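I've been meaning to write about letters for months now, and since it finally rained all day and I had no excuse to be out in the yard, I sat down this morning with coffee and got to it. Paper letters, I mean, with stamps and bad handwriting and a coffee ring in the corner (I always leave the ring, it feels friendly).

It started in February, when I was cleaning out the hall closet and found the shoebox from my years in Torkholm. There were 124 letters in it! I sat on the floor and read them until my legs went numb. Half of them were about nothing at all — what somebody had for lunch, a bus that never came, a long complaint about a landlord on Randik Street who painted the windows shut. I loved every one of them, and by dinnertime I had decided I was going to start writing back to people again. 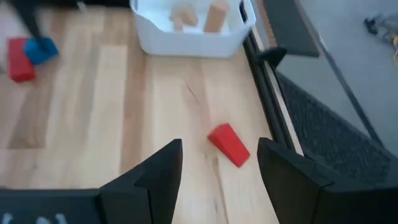
## Getting the habit back

I'll admit the first few were stiff. I kept writing "I hope this finds you well" like I was applying for a loan. My hand cramped after half a page, and I'd forgotten how to spell "occasionally" without a computer fixing it for me. What helped was picking one evening a week and keeping everything in the same drawer, stamps and envelopes and the good pen together, so I couldn't wander off looking for something and end up watching TV.

The good pen is a Medeiros, by the way, a birthday present to myself, and it leaks a little if you carry it in a bag. The paper is just the cream pad from Filusard, the stationery shop next to my dentist. It's thick enough that the ink doesn't come through, and it tears off cleanly at the top. I tried a fancier one with flowers along the side and found I was writing shorter letters to fit around the flowers, so that one has become grocery lists.

My rule is two pages, and I break it all the time. My last letter to my cousin must have run up to 2,000 words, most of it about soup.

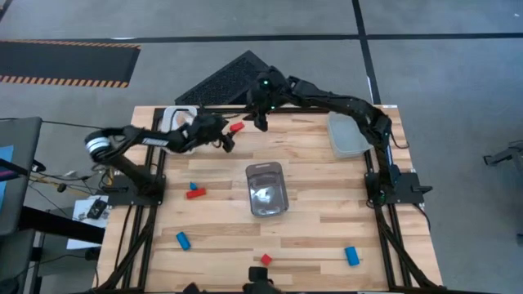 *A wooden tabletop and a small red block.*

## Who writes back

Not everyone does, and I've made my peace with that. A few people text me a photo of the envelope with a heart, and that counts in my book. My aunt answers the same day every single time, in pencil, on both sides of the sheet and then up the margins. An old roommate took five months and sent a recipe for plum cake with no note at all — I've made it twice already, and it needs more salt than she says.

If you'd like a letter, leave me a comment and I'll get in touch for your address. I have plenty of stamps.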